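So I've finally had both sets of finger pads long enough to have an opinion! Veronica Lazăr lent me her old smooth ones in January, and the ribbed ones came from Orent after 12 days of me refreshing the tracking page like a lunatic.

The smooth pads are lovely on boxes and tins. Anything curved, though, and I end up squeezing far too hard (my poor thumb). I did 80 pick-ups with each set over a couple of evenings, same grippers, same shopping, and by the end I was reaching for the ribbed ones without thinking. They're a bit stiffer than I'd like and they collect fluff something rotten, but I feel much more in charge of what I'm holding.
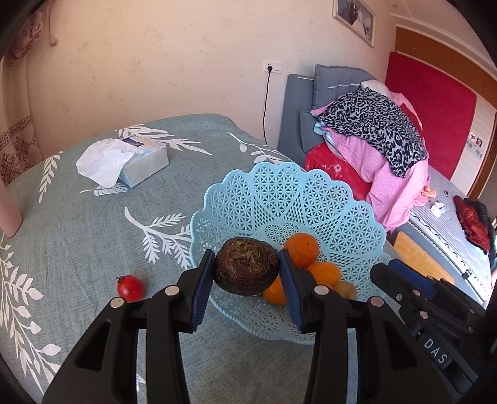 Ribbed pads do their best work on lumpy veg, I reckon. Fruit is easy enough with either set, but a root with rough skin and a tuft of dry stems on top gives you very little flat to press on, and I like being able to pinch it by the sides over the basket with the oranges in and not fret about it. Silviu Sandu swears by wrapping smooth pads in tape instead, so I'm trying that next, once I've bought some tape.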